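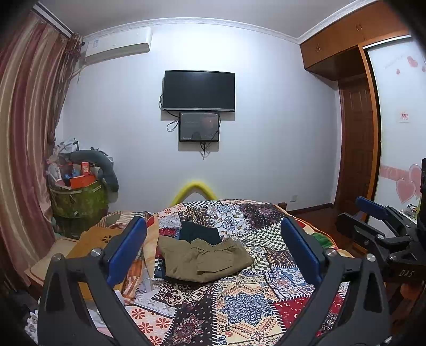

The Running Order
How a wedding schedule is built, and where the minutes go

A wedding invitation carries one time. The document that runs the day carries a great many more, and most guests never see it. At Enavstead, a former seed warehouse that now takes weddings from spring through late fall, the schedule for a Saturday-sized event is kept as a single sheet called the running order. It has four columns: start time, location, action, and person responsible. A row without a name in the last column is treated as unfinished.

Shireen Baloyi has written the running orders at Enavstead for seven years. She works backward from two fixed points. The first is sunset, which sets the window for outdoor portraits. The second is the time the kitchen can send the main course. Everything else, including the ceremony, is placed in relation to those two.

"Couples come in with a ceremony time they like the sound of," Baloyi says. "Four o'clock, usually. In September that can work. In early November you have lost the light before the receiving line is done."

Sunset and the kitchen

Sunset times are published well in advance, and there is little excuse for getting them wrong. The more common mistake is to use the time itself. A west-facing hill or a row of tall buildings can remove direct light well before the listed minute. Baloyi walks the grounds with the couple's photographer at the planned portrait time, in the same month if the booking allows, and notes when each spot goes into shade. The loading dock on the east side is shaded from early afternoon and is used for family groups, where even light matters more than warm light.

The kitchen sets the other limit. A plated dinner depends on oven space, holding time and the number of servers. Lợi Lương, who runs the catering firm Munoro, gives each venue a service window of 15 minutes for the main course. Food plated before that window opens is held too long. After it closes, the first tables have finished before the last are served.

Speeches are the usual cause of a missed window. Lương asks for them to be placed between the salad and the main course only if each speaker has agreed to a length in writing. Otherwise he prefers them after the plates are cleared, when a long one does no damage to the food.

"I can hold a braise," he says. "I can't hold fish. If the menu has fish on it, the speeches move."

Padding

A first draft of a running order tends to assume that people move instantly. It will list the end of the ceremony and the start of group portraits at the same minute, although the guests have to leave their seats, congratulate the couple and find the bar.

Baloyi adds transition rows for this. Each has its own start time and its own responsible person, the same as any other row. The walk from the ceremony floor to the courtyard at Enavstead is short, but it passes through one set of double doors, and a full house takes far longer to clear them than the distance suggests. Guests who use wheelchairs or walkers leave first by the side ramp, and a staff member is assigned to that row by name.

Padding is placed before an event that depends on other people, and it is spread through the day. One large block of spare time in the late afternoon looks generous on paper and does little for a hair appointment that overran in the morning. By the time the block arrives, the delay has already been passed to the photographer, the officiant and the band.

Getting dressed is the row most often given too little time. Buttons, laces and hooks are slow, and the person fastening them has frequently never handled the garment before. Baloyi asks for one rehearsal with the actual clothes and the actual helper, timed from the moment the garment comes off the hanger. The result goes into the sheet without rounding down.

Group portraits

Family groups are scheduled from a written list. Each line names every person in the group, and the order of the lines is chosen so that people leave as they are finished. Large groups go first. Grandparents and small children are placed early and released.

The list needs a caller. The photographer should not do this job, and the couple cannot. A cousin or college friend who knows both families by sight is a good choice, provided that person is not needed in many of the groups. The caller reads the current line and the next one, so the second group is already standing nearby when the first is done.

Toivonen, a two-person photography studio that works at Enavstead several times a season, will not start the list until all the people on the first line are present. The studio also limits the number of lines in its contract. Extra groups are taken during the reception at a set place and time, which goes into the running order as its own row.

Sound and power

Music is often treated as a matter of taste and left out of the technical plan. At most venues it has at least four parts that must be scheduled: load-in, setup, sound check and changeover. A band that plays after dinner usually needs to set up before the guests enter the room, and the sound check has to be finished before the ceremony starts if the two spaces share a wall.

Enavstead was built with a mezzanine, and the band platform sits below it. Power there comes from 2 separate circuits. One is reserved for the band and the other for lighting, and the caterer's coffee urns are kept off both. The rule is printed at the bottom of every running order, along with the location of the breaker panel.

Microphones for the ceremony are checked with a person standing in the officiant's position and speaking at normal volume. Outdoor ceremonies need a wind cover. Fresh batteries are fitted on the day, and the used ones go to the office for wall clocks and remotes.

The sheet itself

For many years Enavstead's running orders were typed and photocopied. They are now written in Pronier, a scheduling program that the venue adopted after a season in which vendors arrived with different versions of the same page. Each revision carries a number in the upper right corner, and vendors are asked to confirm that number by message on the morning before the event. The building's office extension, 1311, is printed beneath it for anyone who finds that theirs does not match.

Paper has not been dropped. Phones run down, and a server carrying a tray cannot scroll. Copies are taped inside the kitchen door, at the bar, behind the band platform and in both dressing rooms. The printed version uses large type and fits on one side of a page. If it runs longer, Baloyi splits it by department, and the kitchen gets only the kitchen's rows.

Couples receive a shorter version. It lists where they need to be, and when, and leaves out vendor arrivals, changeovers and the padding rows. Baloyi removes the padding on purpose. People who can see spare time tend to spend it, she says, and by midafternoon it has gone on something else.

Changes on the day go through one person. At Enavstead that is Baloyi or her deputy, and no vendor moves a row without asking. When something does slip, she reviews the sheet from the bottom up, checking first whether the main course can still be sent in its window. If it can, the rows above are shortened to fit. If it cannot, she walks to the kitchen and asks Lương for a new time before telling anyone else.

The sheets are kept afterward, with actual times written in by hand beside the planned ones. Baloyi pulls them out over the winter and goes through them by row type. Last winter she lengthened the standard allowance for the receiving line and shortened the one for cake cutting, which had been finishing early all season.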